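PRESS RELEASE
Oct 16, 2021

Gultano opens second furniture repair shop in Tosden

I'm very pleased to say that our second shop is opening its doors in Tosden, and I can't wait to show people round! Gultano has been mending tables, desks and chairs in Nurmi for six years, and plenty of our customers have been making the trip over from Tosden with a chair on the back seat. Now they won't have to.

We've taken the old bakery on Turnberg Row (the ovens have gone, sadly) and fitted it out with three benches and a proper drying room at the back. We'll be taking in loose joints, sticking drawers, wobbly legs and tired old finishes. Small jobs will cost £33, glue and screws included, and we'll always ring you before we do anything bigger.

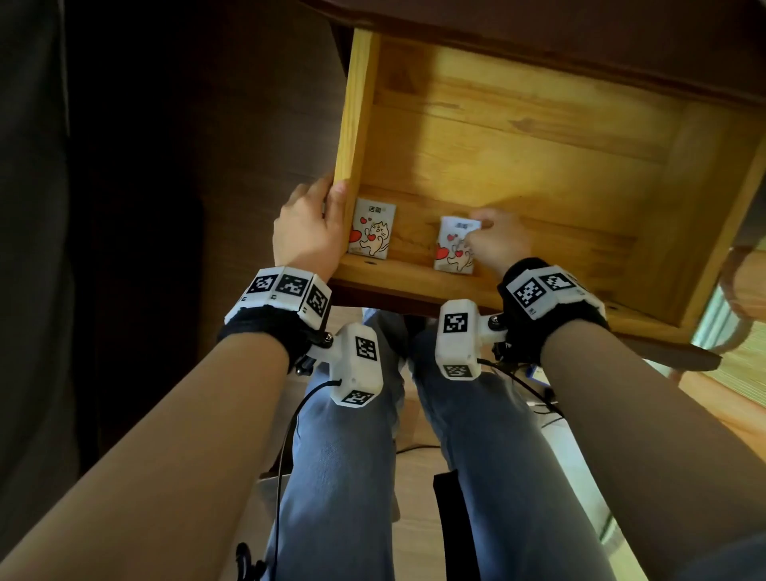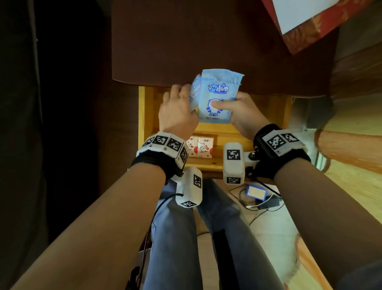 Drawer and packets under the desk top.

I started out fixing desks in my mum's garage, so a second shop feels like quite a leap – but the waiting list in Nurmi had got to nearly 2 months and something had to give. Both shops will keep the same hours and the same prices, and you can drop off at one and collect from the other.

Bookings for Tosden are open now, either by phone or over the counter. We'll also be running evening classes in chair seating from December, with tea and biscuits (bring your own chair if you've got one). Press are welcome to pop in any morning for a look round and a chat.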